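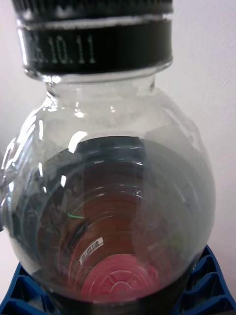
I have come to believe, after 7 years of walking down to the shop in Cloltville with my own bag of empties, that the old deposit was the kindest small law we ever had, and I wish we'd bring it back. My friend Henrik Stüber thinks I'm just being sentimental - and maybe I am, a little! But kids earned pocket money that way, the ditches stayed clean, and you got to chat with your neighbors in line every October evening.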